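Leif Zoëga
Small thread about moving from Skirkberg to a bigger town in January. I write it for people who plan the same. 1/5

Give notice for your electricity in writing. I only called, and I paid one extra month. 2/5

Sell the heavy things before you go. My sofa went for 100, and the buyer carried it down himself. The van cost me 400, and with the sofa I would need the bigger one. 3/5

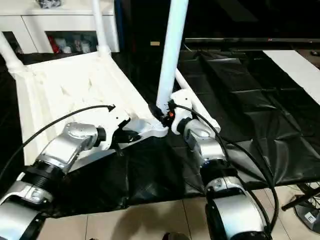
White chair on its side, black tarp on the floor.

Ask the new landlord which day the trash is collected. It sounds like a small thing, but I kept four bags on the balcony. 4/5

And please write your name on the mailbox the first evening. My letter from the bank went back two times. If you have questions about the deposit, ask me, I have read all the rules now. 5/5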